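Deux bras dans le coin muscu : des nouvelles de Platero
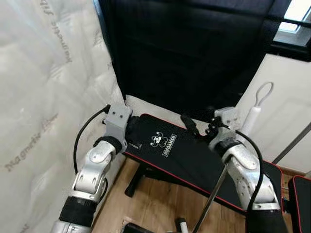

Ermelinda Bettencourt
Responsable de l'établi, atelier partagé Varela

Ceux qui ont raté la lettre du mois d'août n'ont pas manqué grand-chose : Platero avait un seul bras et s'en servait surtout pour saluer le mur. Il en a deux maintenant. Le nom vient de l'âne, et je dois dire que la bête s'applique à le mériter. Elle avance quand elle veut, elle s'arrête pour des raisons qui lui appartiennent, et il faut lui parler doucement avant de toucher à ses câbles.

Le chantier du moment, c'est la sangle. On s'était dit que plier un torchon, tout le monde l'avait déjà fait, et qu'une sangle noire au-dessus d'un banc de musculation noir serait un exercice plus intéressant. Pour être intéressant, c'est intéressant. La caméra de tête confond volontiers le tissu avec le rembourrage, si bien que le bras droit part parfois pincer le banc avec une conviction admirable. Le liseré rouge nous sauve un peu : depuis que Stestholm (c'est le nom du logiciel, ne cherchez pas) s'en sert comme repère pour situer le bord de l'assise, on attrape la sangle cinq fois sur onze. Je sais ce que vaut cinq sur onze. Un enfant ferait mieux. Mais l'enfant, on ne l'a pas imprimé nous-mêmes.

Parlons-en, de l'impression. Les supports de pince gris clair en sont à leur sixième version. La première cassait, la deuxième pliait, la troisième était superbe et ne rentrait pas dans le poignet. Les deux suivantes, je préfère ne pas les évoquer par écrit. La version 6 est plus épaisse à la base, imprimée couchée, avec les trous de vis repris au foret parce que notre imprimante a des idées personnelles sur ce qu'est un cercle. Comptez plus de 104 minutes par pièce, à quoi s'ajoute le temps passé à la regarder sortir en prétendant faire autre chose.

Côté câbles, j'entends d'ici les remarques. Oui, ils font une grande boucle à l'extérieur des bras, et non, ce n'est pas élégant. On les avait d'abord plaqués bien serrés contre les segments, avec des colliers tous les deux doigts, un travail de couturière. Au premier grand mouvement du coude, le connecteur du poignet gauche s'est arraché. Depuis, on laisse du mou. Si quelqu'un a une gaine souple qui suit une rotation sans se vriller, qu'il se manifeste, je paie le café.

Reste la question de la place, qui m'a valu quelques courriers. Travailler dans un coin pareil, entre le banc et le matelas matelassé debout contre le mur, cela oblige à réfléchir avant d'allonger le coude. Le matelas porte fièrement l'inscription « magnetic fiber », répétée pour les distraits. Je n'ai pas d'avis sur les fibres magnétiques. J'ai en revanche un avis sur les limites articulaires, que nous avons resserrées dans le fichier de configuration après une soirée un peu animée, et que je prie chacun de ne plus « juste élargir pour voir ».

Pour la suite, le contrôleur Vavuvbridge doit passer à la nouvelle version du micrologiciel. Elle promet des mouvements plus fluides quand les deux bras travaillent ensemble. Pour l'instant, le gauche attend poliment que le droit ait terminé, ce qui donne aux séances un petit côté guichet. J'aimerais qu'ils arrivent à se passer la sangle de l'un à l'autre avant la fin du mois de septembre 2023, et je l'écris ici pour qu'on me le reproche.

Il nous manque des roulements, du filament gris (le même gris, s'il vous plaît, j'ai ma dignité) et une personne patiente pour relire le code de calibration, dont les commentaires sont de moi et datent d'une période difficile. Les fichiers de la version 6 sont sur le disque commun, dossier « pinces », sous-dossier « celle-ci ». Ne prenez pas « celle-ci_finale », elle casse.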